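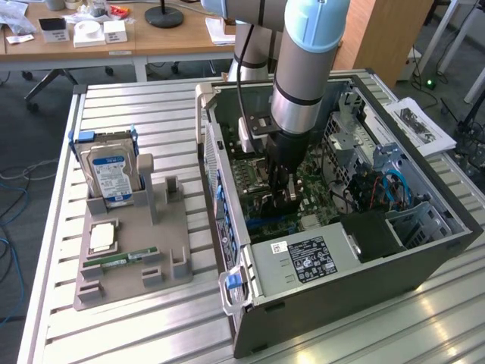
Re: [slow-travel] Prague for four nights - worth it, or too crowded?

From: Fikri Jugah
To: the slow-travel list
Date: September 25, 2020

Zuzana Ševčík wrote:

> Hello all, I grew up an hour outside Prague and I still think most
> visitors do it the wrong way round. They go straight to the bridge,
> get squashed, buy a pastry on a stick and go home saying the place
> is spoilt. Please don't! Take any tram to the end of the line and
> walk back. The doorways alone will keep you busy for a day. Has
> anyone here done it like that, and did you like it? I am collecting
> suggestions for a friend who is going in November.

Dear Zuzana, and everyone else who has chipped in,

I have, and I did, very much, so forgive me if this runs on a bit. My wife put the kettle on when she saw me sit down to write it and she has now gone to bed.

We had four nights there the winter before last, in a small flat up in Vinohrady that we found through Kudo (the booking people, they were perfectly all right, though the key box was stiff and I had to take my gloves off to work it). I had a list of sights as long as my arm. By the second morning I'd left it in my other coat and we just wandered, and that was when I began to enjoy myself.

Your doorways - yes! Ours had two stone owls over it, one with a chipped ear, and I said good morning to them every day. A few houses down was a pair of bearded men holding up a balcony and looking thoroughly fed up about it. I took 67 photographs of doors on that trip and my daughter has asked me not to show them at Christmas again. There were little patterned pavements too, black and white stones set in squares, which you only notice if you are the sort of person who looks at his feet, and with my knees I am.

For your friend, a few things that might help. Wrap up properly, as the wind off the river goes straight through a light coat. If they want to see the bridge, go before breakfast. We were there in the half dark with the lamps still lit, and shared it with a man walking a dachshund and two nuns. The trams are very easy once you have got the hang of stamping the ticket, and I would happily ride the 22 all day with a sandwich. We sat on it twice from one side of the city to the other without getting off for anything.

For lunch we kept going back to a place near the flat where the menu was one sheet of paper and the soup was always garlic. I paid 200 crowns or a little under each time, with a beer, though I dare say it has gone up.

One thing I would do differently is the guided walk. We booked it before we left, it cost 630 crowns each, and the poor young woman had to shout over three other groups in the Old Town Square. The money would have been better spent on cake.

Margin note for those who asked in the last digest about Wundlow: I haven't been, but Dida's piece on it is still in the archive and she knows it far better than I ever shall.

Zuzana, may I ask which tram line you would start your friend on? We are hoping to go back when travelling is a bit simpler, and I'd like to try one I haven't ridden.

Warmest wishes to all,
Fikri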